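About Wasau

Picking things up off the floor since September 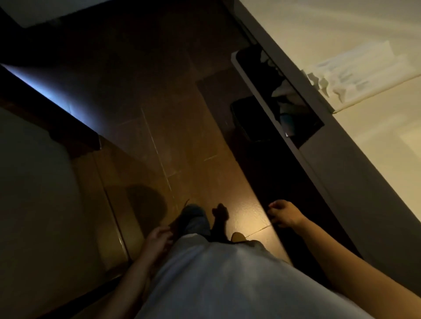 Reaching down to the tiles at Wasau.

Wasau is a small school of housekeeping and home organizing, and we love what we teach! Folding, sorting, sweeping, putting away, finding a spot for the thing that never had one: it's all on the timetable, and we think it deserves the same care as cooking or carpentry.

We started out in the back half of the old Boiko building with a broom closet, a borrowed table and 30 students. By March 2022 we had taught 381 people, from teenagers about to leave home to grandparents moving into smaller places (and quite a few couples who signed up together and went home with a new way of doing the hallway).

Our first lesson is always the floor. You walk the room, bend down, pick up what's lying there and decide where it goes: shelf, bin or back to its owner. After that come clothes and open shelves, then kitchens, then the dreaded drawer of cables. Most of the work is done in pairs, with plenty of talking, and the teacher works right alongside you.

Classes run in the evening in our two rooms on the Cureo side of the building, 2,688 square feet in all, with a tea corner by the stairs. Wear shoes you can crouch in and sleeves that won't get in your way.

New groups begin every September. Come by during any evening class, have a look around and stay for tea. We'd love to meet you!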